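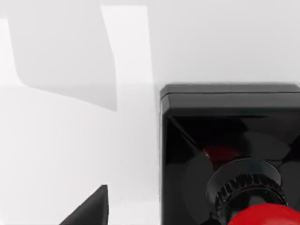 Red button, reflected in the black face above it

24 Feb 2019
Foaming hand soap refill, lavender. Bench notes, B. Todorova

Picked up from the Tang dilution sheet. Old base is gone, last of the drum went into the Wosotton order. New base from Ploldale, came in thicker than the sample they sent in September. Pours like syrup. Label says same grade. Lot sticker half torn, wrote what I could read on the lid.

Batch A. Weighed the empty bucket twice, got the same both times. Base in first, water after, stirred by hand with the long paddle. Too much foam on top from stirring, had to let it sit before I could read a level. Full weight 1,546 g. Clear, no strings. Lavender in last. Smell good in the bucket and almost nothing once its pumped out. Noted.

Batch B. Same base, less water, more glycerin. Full weight 1,630 g. Slightly cloudy when I left it. Did not add color. Didn't want to chase two things at once.

Pump test, foamer heads from the open box:
A through old style head, good foam, stands up in the palm, rinses fast
A through new style head, same, a bit wetter
B through old style head, spits on the first push, then ok
B through new style head, clogged. Cleared w/ warm water, clogged again

So B is too heavy for the new head. Could just keep the old head but purchasing says they're being dropped and whatever's on the shelf is it. Ask before planning anything around them.
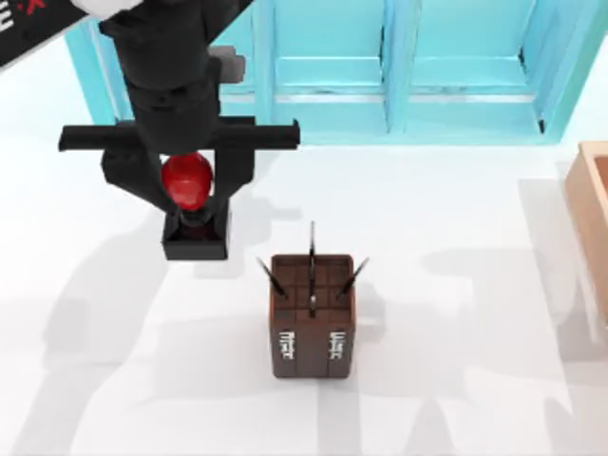

Render: B. Todorova

Skin feel. Washed with A all morning, hands tight by lunch. B much nicer, no tightness. Annoying. Want B's feel and A's flow. Next try: A with half of B's glycerin, nothing else changed. If that spits too then its the glycerin and not the water and we at least know.

Cost. Did it on the back of the Tang sheet, will copy over. B costs more per bottle, mostly glycerin, scent second. As a single bottle you would never notice. In the refill multipack you do, the margin there is thin already and Fodilden want a subscriber discount on top of it. At B's cost the discounted multipack makes next to nothing. A is fine either way. Half-glycerin version should land in between, have not worked it out.

Multipack question still open: 5 pouches or 4. Four fits the small mailer flat. Five needs the next box up and then the postage eats it. I say four. Wosotton list theirs as five and people compare, so sales want five. Somebody show me the postage with the real box please, not the guess. 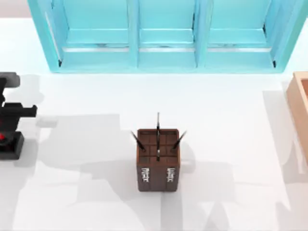 Pouches. Filled a few of the clear ones with A to look at the seal. Spout caps on hand tight only. Laid them on their side on paper towel over by the sink. One damp spot already under the left one, might be a drip from filling, wiped it and relaid on fresh towel. Check tomorow before anyone moves them.

Dish tabs not touched today. Mold still soaking.

To do
half glycerin batch, same bucket, same paddle
ask Ploldale re: thickness, get the data sheet for this lot not the generic one
stronger lavender or just more of it? try more first, cheaper
foamer heads, how many old ones left
copy costs into the book
return Fodilden's sample bottles, they asked twice

Scale was drifting a little at the end, re-zeroed, seemed ok after. Both full weights above were taken before that. Will re-weigh A anyway.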